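Workshop tips: getting flats ready for the next show

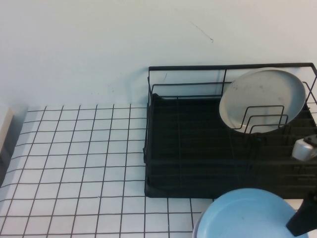
Painted flats pick up marks every time they are carried through a doorway, so look them over before they go back into the store. Stand each one up under plain, even light and check it from the side as well as the front. On white, even a thin scuff like the one high on this wall will draw the eye once the stage lights are up. Try a dry rubber first, then a barely damp cloth. If the mark stays, dab on leftover paint with a small sponge and feather it outwards - a brush leaves a hard edge.

Keep a jam jar of every colour you mix, with the show and the flat number on the lid. Stir it well before use, as old emulsion settles.

For canvas tears, glue a patch to the back and weigh it down for 60 minutes. Ulla Tveit uses two old hymn books wrapped in cling film. Paint the front the next morning.

Store flats face to face, upright, with an old sheet between each pair. Screws and hinges go in a labelled tin, and the tin stays with the set it came from.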